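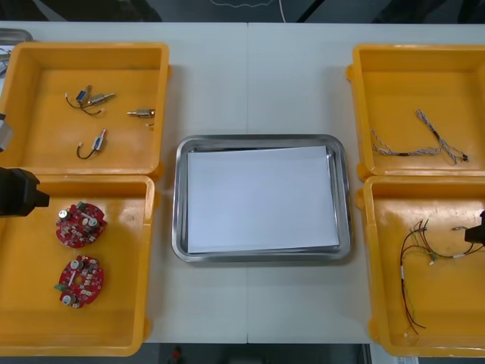 Plurkel Two-Arm Kitting Bench

For small parts, awkward parts, and the parts your current supplier's brochure is careful to leave out.

The Plurkel is a bench with two arms, two grippers and a controller that goes underneath. It picks components out of trays and puts them together in sets. We sell it, install it and answer the telephone afterwards, and the third of these is where most of your money goes.

Who buys it

Firms that pack mixed sets of small components: a board, a motor, a length of cable, something with a connector on it. If you pack the same two rigid parts all day long, buy a bowl feeder. It will cost less, run faster and make a noise you will learn to live with. We don't sell bowl feeders and have no reason to say this other than having once been talked into doing it the other way.

Wires

Everybody who rings asks about wires, usually after ten minutes on another subject. A circuit board stays the shape you left it in. A bundle of leads does as it pleases, and a braided cable is only slightly better brought up. Please send us your worst ones. Customers tend to send a nice tidy sample that someone has combed, and then we all meet the real thing on commissioning day.

Our trial needs a shoebox of your parts and one working week. You get back a short written report from Elaine Meireles, who runs the trials and has never yet been accused of flattery. It lists which parts we'd quote for, which we'd quote for with a different gripper finger, and which you should carry on doing by hand. Most reports have something in all three columns.

What is in the price

Two arms with grippers and one set of fingers
White bench top in two panels, so that it will go through a normal door
Controller, cabling and stop buttons
Mixed set of plastic and stainless steel trays
Installation and 5 days on site
Twelve months of telephone support

What is not in the price

Guarding, if your risk assessment asks for it. It will.
Spare fingers
Compressed air (not needed, but people like to ask)
Moving the thing a second time when the production manager changes his mind

Trays

You'll spend longer on trays than you expect. Ours are orange-yellow, a colour chosen by Dirceu Portela in the workshop and defended by him ever since. Deeper trays hold more and hide more. Shallow ones are easier to pick from and need filling more often, so somebody has to walk over and fill them, and that somebody should appear in your budget. Gison, whose line we fitted out in March, left the walking out of their sums and put it back in afterwards with some feeling.

Extra trays are sold in packs. Order one pack more than you think you need. We'd say that anyway, but the people who ignore it pay carriage twice.

Planning your budget

We don't publish a price, having watched what happens to published prices. We'll give you a written one within a week of the trial report, and it will hold until you change the specification. What we can offer here is a list of the lines that go missing from capital requests:

Floor. The bench wants to be level, and yours isn't.
Power. One ordinary supply for the controller and a spare socket for whatever turns up later.
Labour for loading and unloading, as above.
Fingers. Treat them as you would printer ink.
Training for a second person. One trained operator is a single point of failure with annual leave.
Scrap during the first month.

Anderson Sales will go through your sums with you at no charge. Yes, that is his name, and no, he works in service. He's heard it.

Will it pay for itself?

At 2,000 sets a week and above, it usually will. At 160 sets a week you'd be buying it for company. In between, it comes down to how many different sets you run and how often they change. Paiva run 106 different sets on one bench and are happy, chiefly because they put the changeover work in their plan from the start. A firm with fewer sets and no plan can do a good deal worse.

Leasing

Available over three or five years through Allero. The paperwork is theirs and so is the prose. Read the page on return condition before you sign, particularly if you're thinking of drilling holes in the bench.

Delivery

Ten weeks from order for the standard bench. Special fingers add two. Please measure your doorway, then the doorway before it, then the lift.

Asking for a quote

Write to Lucimara Sampaio in the sales office with your weekly volumes, the number of different sets, and a photograph of the space where the bench would go. Please leave the space untidy. For service on an existing bench, ask for Tanveer Orakzai and have the serial number ready. It's on the back of the controller, facing the wall.

Page updated 5 December 2019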